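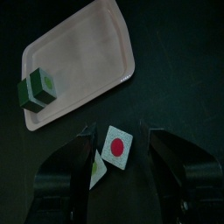 Zurnuline: part-time sorter and packer, small parts

Zurnuline prepares sets of blocks, counters and trays for classrooms and games clubs. We are looking for one person to join the packing room at our Skondama building, 24 hours a week, to start as soon as possible.

The work

Sets come back to us at the end of a loan and have to be made ready for the next one. You will empty each set, sort the blocks by color and marking, wipe them, and put them into plastic trays ready for checking. Blocks that are chipped, stained or missing their marking go to one side for repair. When a tray has been checked against its card, you pack it, label the box and put it on the outgoing shelf.

Dark blocks are easy to miss on a dark table, so the last job on each set is a slow look over the work surface and the floor under it. A set that goes out one block short usually comes back with a complaint.

You will also:
- enter returned sets in the stock list
- cut foam inserts when the ready-made ones run out
- keep the trays and table clean
- help with the Twal deliveries on days when they arrive

The busiest month is June, when most schools return their sets at once. Please do not apply if you need to take long leave in that month.

What we ask for

You can tell similar colors apart under indoor light, including dark green from black. You can handle small items for a whole shift and lift a packed box of up to 40 pounds. You can read a packing card in English. Experience in a warehouse, toy library or school supply room is useful but not required. We train new people for 2 weeks, with the same hours and the same pay.

Hours and place

Shifts are in the mornings, Monday to Thursday. The packing room is on the ground floor, and seating is available at the tables. There is parking behind the building, and the Zostholm bus stops across the road.

How to apply

Send a short letter and a list of your past jobs to Ghada Ghanem, packing room supervisor, at the Skondama address, or leave them at the front desk. Include a phone number and say which mornings you could come in. Applications close Thu 2 November. People we want to meet will be asked to come for a short talk and to sort and pack one set. Travel costs for this visit are not paid.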